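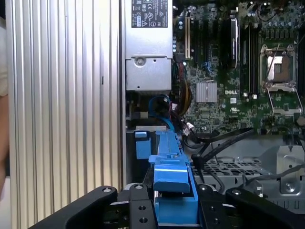 An open Dell computer with its bright blue drive carrier handle.

Dunerport library's computer swap returns in October

Bring out your old desktops, Dunerport! The Computer Swap and Fix-Up Day is back at the public library this October, and it's bigger than last year. The doors open at 10 a.m. in the downstairs meeting room, and the fun runs until 4 p.m.

Last year's swap sent 80 computers home with new owners, many of them students at the middle school and folks who had been doing their bills on a phone. Organizer Mostafa Ghoneim would love to beat that number.

"People walk in with a tower that's been under a desk for ten years and they're sure it's junk," Ghoneim said. "Then we put in a bit more memory and it's good for homework and email. I never get tired of seeing that!"

There will be six repair tables this time, up from two. Guido Valentini, who taught shop class in Ovovthorpe before moving here, is running a beginner session at 1 p.m. on opening up a desktop, cleaning out the dust and changing a hard drive. Kids are welcome with an adult, and you don't need to know a thing going in.

Valentini asks that people copy any photos or papers they want to keep before they come. Drives left with donated machines will be wiped on site, and you can stay and watch if you like.

The swap takes desktops, laptops, keyboards, mice and flat screens. Please leave printers and the big old tube monitors at home, as the county drop-off handles those. Power cords are a huge help (there are never enough of them), so check that drawer in the kitchen.

Admission is free, and you can take a computer home even if you don't bring one. Zhuravel Bakery is sending over rolls and coffee for the morning crowd, and last year they were gone by 11!

To save a seat in the beginner session, stop by the front desk or call the library at extension 609.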